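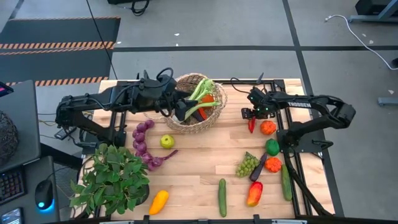
02/04/2018. Cuaderno taller respiración y postura, sala Reltdale

Primera sesión después del parón de marzo. Grupo flojo de espalda, todos rígidos. Empezamos con 30 respiraciones nasales, sentados, sin contar en voz alta. Mejor que con el metrónomo.

Saludo al sol: versión corta, la de Baptiste no, demasiado rápida para este grupo. Repetir el jueves igual, no cambiar nada todavia.

Esterillas Udisness resbalan en el perro boca abajo. Las Astby no. Pedir presupuesto, 49 la unidad me parece caro, preguntar si baja con pedido grande.

Relajación final: 300 segundos justos, cronómetro en silencio. Dos se durmieron. Poner mantas antes, no durante!!

Pendiente:
- pasar las fichas de pulso en reposo a la hoja comun
- revisar ficha 356, falta la medida de despues
- bloques de corcho, siguen en el armario de arriba
- torsiones sentados: probar con silla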